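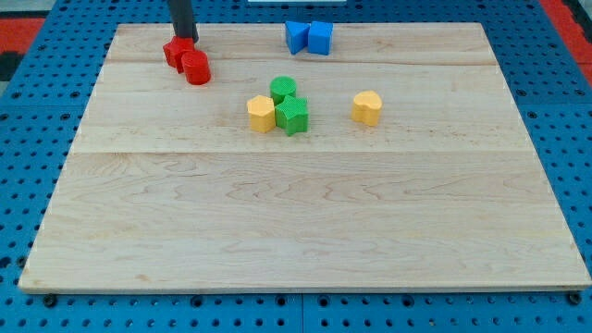 Reds at the far left, blues next to them, then the greens with the yellow hexagon. Board 1.

Blocks on the Board, December set

Quick page, sorry, more words than pictures at the moment. Putting up the board shot first and the rest when I get the files off the other laptop. Notes are for the Gotanville shape-and-color group and whoever else wandered in from the newsletter. Captions got long so I've split them up under headings. Click the photo for the big version (if it loads, the server is slow again in the evenings).

The reds

Cylinder and the angular one, touching. Short and upright, the cylinder, nice rounded top and it catches the light all down the side. Always the one people pick up first at the table, no idea why, it just feels good in the hand I think. The angular one next to it gets called a cube by half the group and a hexagon by the other half. From this side I wouldn't want to swear to either.

The blues

Triangle with its point toward you and the cube right up against it. Mhairi Lindsay likes to start a layout with a triangle and work outwards, she says it gives the board a direction. Harpreet starts with whatever is nearest. Both ways are fine!! Please stop emailing me about it.

Green, green, yellow

My favorite bit. Green cylinder at the back, star in front, yellow hexagon to the left of the star. Look at the side of the cylinder, the fine ridges. And then the star has the crosshatching on top, so same color but a completley different feel under your thumb. That was what we wanted out of the touch sessions, kids sort by color first every time and then somebody runs a fingernail down the ridges and the whole thing gets re-sorted.

The yellow has smooth neighbors in some layouts, here it's in with the two textured ones. Top face is very bright in the photo, I did try turning it down and everything else went muddy so left it.

The board

Pale wood, long strips joined side by side, wavy grain with a few small knots and brownish streaks. I like the streaks. Shahram wanted a plain white board so the colors would pop and we did try one, looked like a dentist's. Wood stays.

The seams turned out handy. You can say "above the top seam" or "between the seams" and everybody knows where you mean, no need to draw lines on it. Reds are above, the green and yellow bunch is between. Don't tape over them please, the tape takes the finish off and then Touran has to sand it again.

Blue pegboard underneath, that's the table top. Small stuff does find the holes. Keep a tray by you.

Things people asked

Where did the shapes come from. Mixed lot, Buvier box plus some from the old Kustus set, I honestly can't tell you which is which anymore. They've been in the same tub for years.

Is there a right layout. No. Groups touching is the only rule for this round, so each bunch has to be in contact with itself and not with the next one along. Colors can mix if you want, see yellow.

Can I borrow the board. Ask Qianru Han, she has the list. Tub goes with it. It's catalog no. 2803 if you're filling in the form, NOT 970, which is the old board with the crack and we don't lend that one out.

How long does a layout take. Ages if you let a six year old do it. Let them.

Same colors every time? For now. Orange got vetoed, too close to the red under the lamps. Purple is being discussed, at length.

Names for the file

If you send in your own board please put the name and the session in the file name, I had 65 of them called "board" last time and had to open every one. Portrait or landscape, doesnt matter. Shoot from the near side, a bit above, so we can see the gaps between groups. Try not to get the lamp glare on the yellow, see above, do as I say etc.

Still to come on this page

Board 2, Harpreet's, all the stars in a row.
Board 3, Shahram's, which he says isn't finished. It was put away in the tub so I'd say it is.
Close-up of the ridges if I can get it to focus.
The Heydari hall table with everybody's boards out together, that one's on Touran's phone.

Comments (3)

Qianru H: Board is back with me, free from the afternoon on. Tub is missing its lid, has anyone got it?

Harpreet Charbonneau: Love the green corner. Would have put the triangle the other way round, point to the back.

Mhairi L.: Point to the front is correct.

Last edit 4 pm, fixed the caption, had left and right swapped. More later

Back to all albums | Next album: Beads and Trays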